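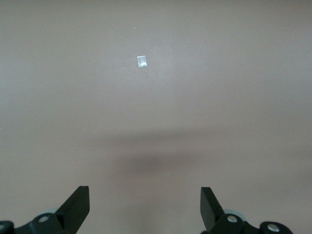
A small clear item on a matte, taupe-toned tabletop.

The case against clear small parts

September 21, 2023

Transparent plastic is the wrong default for small things that get put down on tables. I have held this view for a while and the trade has moved steadily the other way, so I will set out the argument in full.

The usual defence of clear material is that it goes with everything. A clear cable clip, a clear drawer divider, a clear bumper for the back of a picture: the buyer doesn't have to pick a colour and the shop doesn't have to stock five of them. That is a sound argument from the shop's side. It says very little about what happens once the thing is out of the packet.

We find small objects mostly by contrast at the edges. A black eraser on a pale desk has a hard outline on every side. A clear object borrows its colour from whatever is under it, and what remains is a highlight or two where the light catches. Move your head and the highlight moves as well. Under a soft overhead light there may be hardly any highlight at all. Put a shadow across the table and the item is harder again to pick out.

The surface matters as much as the object. Matte tops in grey, beige and the shades between have become the standard for home desks and workbenches, and I have no quarrel with them. They don't glare, they hide fingerprints, and they are easy on the eyes over a long day. They also have no grain. On a busy woodgrain top a clear part bends the lines beneath it, and the eye picks up the break. A plain top offers no lines to bend. In exchange it shows specks, and a pale crumb on a taupe surface will draw attention that a larger clear piece beside it may not get.

There is a second problem, identification. Seen from a chair, a small translucent rectangle could be a block, a bit of tape or a folded wrapper. Two of those belong in the bin and one might be the part that holds a shelf level. An opaque part with a definite shape usually settles the question at a glance. A clear one has to be picked up, and people who are wiping down a table don't always pick things up.

I assembled a Skastex shelf in March. The hardware pack held clear spacers in a clear inner bag inside a clear outer bag. I sorted them on the desk and came up short by 3. One was stuck to the outer bag, which I had already thrown out. The other two were on the desk, within reach, and I had moved my elbow past them several times. The replacement pack from Gatard used white spacers of the same size. They look slightly worse on the finished shelf, if you crouch and look for them. I don't crouch.

Gatard charges more for the white version, and its listing sells them in a box of 300 only, which is a nuisance. A hardware dealer in Greltimance will break a box, so I buy there when I can.

Some uses do justify clear material. Lids should be clear, because the point is to see the contents. Bins and sleeves likewise. A bumper on a glass door has to be clear or it looks like a blemish. In each of these the item is either large or fixed in place. My objection is to the part that is small, loose and handled often, where being hard to see has no benefit until installation and a real cost before it.

Sin, who make desk fittings, tint their clear parts a light smoky blue. It is a fair compromise on a white desk. On a mid-grey or beige one the tint is too faint to help much, and I would like to see it doubled. A coloured edge would do the job as well, with the centre left clear.

Until that happens the remedy is a tray. Mine is dark, shallow and has a raised lip, and anything clear goes into it before the packet is put away. A dark tray gives pale highlights something to stand against, and the lip stops the pieces drifting under a keyboard. A sheet of dark card does most of the same work for almost no money – but it slides, and it has no lip.

A tray is still a fix by the buyer for a choice made at the factory. Pigment is cheap. If a part will sit out of sight once it is installed, make it orange.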